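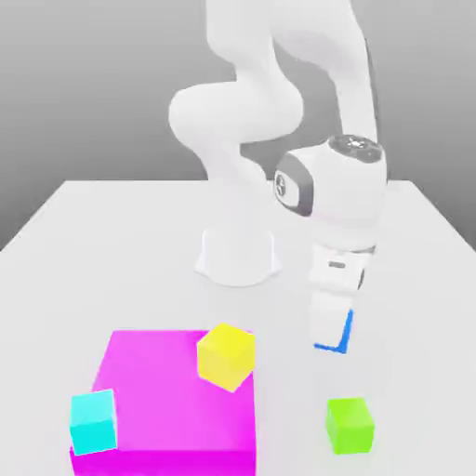

Zeltari Household Recipe Card Collection

Summary
The collection contains transcriptions of 339 handwritten recipe cards held by the Zivano Public Library. Each record gives the title, ingredients, method and any notes in the margin.

Files
cards.csv — one row per card, UTF-8, comma separated
units.csv — 50 household measures with metric equivalents
notes.txt — transcription rules

Transcription
Spelling was kept as written. Words that could not be read are marked [illegible]. Family names were removed from all fields before release.

Known limitations
Thirteen cards are missing the second side, and their methods end early. Baking and preserving are heavily represented; meat dishes are not. Oven temperatures were seldom recorded, and the library has not supplied them.

Terms of use
The files may be copied and adapted for teaching and research, provided the library is credited. Commercial reprinting requires written permission.

Version
1.2, released 6 January 2024. Corrections received by the end of April will be included in the next version.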